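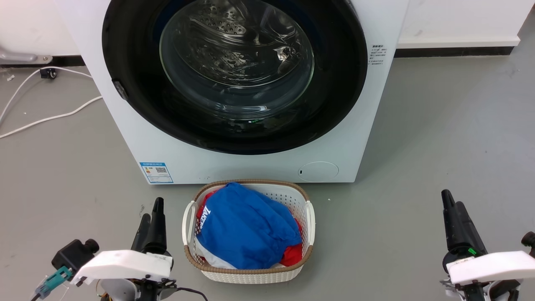
Shared Facilities and Laundry

Residents' Board, Praldale House
Topic: Proposed revision of laundry room hours and booking rules
Status: Open for comment

mmagnusson_office
Posted 3 July 2026

Residents are invited to comment on the proposed revision of Section 4 of the House Rules (Laundry Room). The text under consideration reads as follows.

4.1 The laundry room shall be open from 7 a.m. to 10 p.m. every day.
4.2 Bookings shall be made in blocks of 90 minutes. Each apartment may hold two bookings at a time.
4.3 A booking not taken up within 12 minutes of its start shall lapse, and the machine may be used by any resident.
4.4 Laundry left in a machine after the end of a booking may be removed by the next user and placed on the folding table.

Comments will be accepted for 30 days. Please refer to the paragraph number in your reply.

Märta Magnusson
Building Office

w.assuncao_5C
I wish to record an objection to 4.3. The elevator in the Cernitz Street wing is slow at the best of times, and residents on the upper floors who miss it once may lose their booking. The current rule allows 30 minutes. I have seen no explanation of why that period is no longer considered suitable.

Wellington Assunção

yanling_cheng
In response to the post by Mr. Assunção: the 30-minute period takes up a third of the booking. On weekday evenings I have repeatedly found a machine standing idle under another person's name while I waited with a full basket. I support 4.3 as drafted.

I do have a concern about 4.4. The folding table is used for clean and dry items, and wet laundry should not be placed on it. I would ask that the office provide baskets for this purpose.

shiyushao28
Agree on baskets. Opposed to 4.4 in any form, however. I do not consider it proper for another resident to handle my family's clothing, and I doubt that I am the only one who feels this way. A telephone number on the booking sheet would settle most cases.

w.assuncao_5C
A telephone number on a sheet that every visitor can read is not acceptable to me. An apartment number should be enough.

lfan_2A
May I raise a matter that the draft leaves out? The present rules contain a sentence on detergent ("users shall measure detergent according to the load and the hardness of the water"). It has been dropped from the new text. Too much detergent leaves residue in the door seal and the drawer, and the next user receives it on their clothes. I request that the sentence be restored, along with a line asking users to wipe the seal and leave the door ajar after the last wash of the evening.

Lingyun Fan

yanling_cheng
Seconded, with one reservation. Leaving the door ajar is sensible at night, but during the day small children come through that room on the way to the bicycle storage. I would limit it to the hours after closing.

zabala_wing_resident
Regarding 4.1, the apartment directly over the laundry room is mine. A cycle started at 9:45 p.m. is still spinning well after 10. The rule should state that the last cycle must be finished by closing time. I made this same request in April and received no reply.

shiyushao28
Those of us on late shifts at the Suvitz depot get home after 8:30. If the last cycle must be finished by 10, that leaves very little time on a work night. The spin noise is a matter of floor mounting and should be dealt with as a maintenance issue.

zabala_wing_resident
It has been reported as a maintenance issue. Twice.

mmagnusson_office
The office thanks residents for their comments and responds to several points below.

On 4.1: the request from April was received and should have been acknowledged. I apologize for the omission. An inspection of the floor mountings has been requested, and both positions on closing time will be put before the residents' meeting.

On 4.3: the shorter period was proposed after complaints about unused bookings. A period of 20 minutes could be considered as an alternative.

On 4.4: the office will purchase baskets whether or not the paragraph is adopted. Telephone numbers will not be collected on the booking sheet.

On detergent: the sentence was left out in error and will be restored. The wording on doors will be limited to the hours after closing.

w.assuncao_5C
Twenty minutes would be acceptable. I withdraw my objection to 4.3 on that basis.

shiyushao28
My objection to 4.4 stands. Please enter it in the minutes.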